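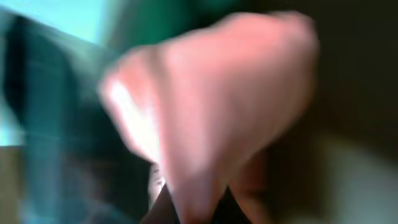

# About Flisley

Hi! I'm Rocío Sánchez, and I run Flisley, a small site about cameras and the stuff people bolt, clamp and strap them to. I write the reviews, I answer the mail, and I'm the one to yell at when a link breaks.

I started it in my apartment in Jultemmont after I bought a handlebar mount that let go on the first bumpy street. I went looking for a review by someone who'd used the thing for longer than an afternoon, couldn't find one, and wrote my own (it was very long and pretty cranky). People read it! So I kept going, and there are now 173 reviews on the site.

## How I test

Everything gets used for at least 5 weeks before I write a word. I shoot on my bike, on the river trail, and in my kitchen at night with one lamp on, which is where a lot of small cameras fall apart. Battery times are my own, measured with the screen on, and I run each test 3 times.

I don't give star ratings. I tried them for a while and spent more time arguing with myself over half a star than I did shooting.

## Who pays for it

Mostly readers, through the membership. There are a few ads too, and you'll always see the word "ad" on them. Loaner cameras go back when I'm done, and the review says if it was a loaner. The Tamayo clip mount I keep going on about is one I bought myself, twice, the second time after dropping the first one off a ferry.

## The newsletter

It's called Neltedix, it goes out at 7 in the morning once a month, and it's where I put firmware news, used gear finds and reader clips. The December one is always the big repair issue, so if you've got a cracked lens cover or a sticky shutter button, send me your story before then.

## Say hello

Use the contact form for questions, corrections or gear you think I should try. I read all of it, but I'm slow when I'm out shooting, so give me a week or so before you nudge me.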